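Skosora open day, quick notes

Back from the Skosora open day at Nudbridge, typing this up before I forget it all. Doors at 10, parking for 44 cars, full when I got there. Ended up behind the Clarka depot. Long walk.

Main hall first. Sorting line, rated at 600 parcels an hour, loud, not much new if you went last April. Skipped the talk. Coffee was ok.

Best part was the cloth handling. Hand-held grippers, a person works them on real cloth and the recordings go to train the arms. Squeeze the lever, fingers close. Soft stuff is the hard stuff, they kept saying that. 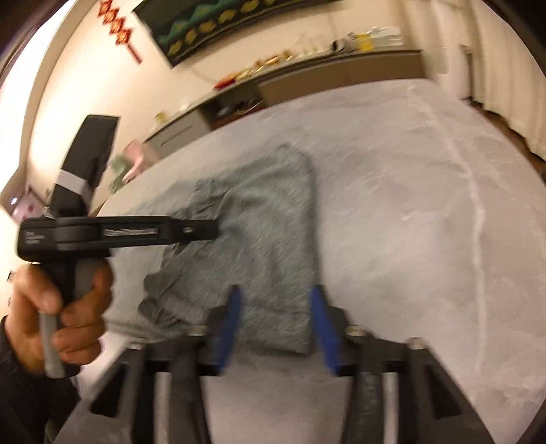
Asked how many recordings they need for one kind of garment. 192 so far, not enough yet. Ruffles and gathered bits are the worst, apparently the fingers grab two layers when you want one. Same trouble with towels. Got a go myself, 40 seconds, dropped it twice. Harder then it looks, your wrist wants to do everything.

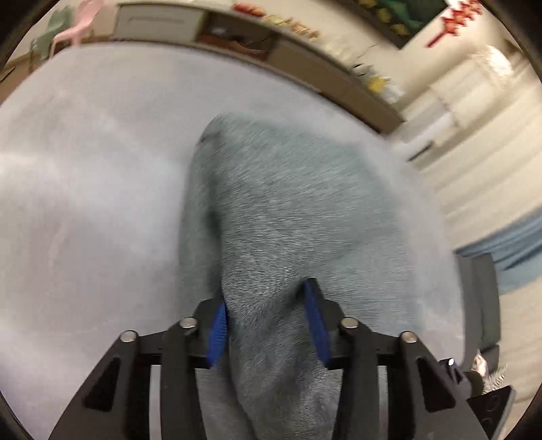 Fingertip pads wear out and get swapped, didn't catch how often. Ojala had a stand by the exit with spare pads and a price list, no prices on it for the big arms. Took a leaflet anyway.

Missed the afternoon tour, train at 3. Would go again, mostly for the cloth room. Bring your own lunch, the sandwhich line was out the door by noon.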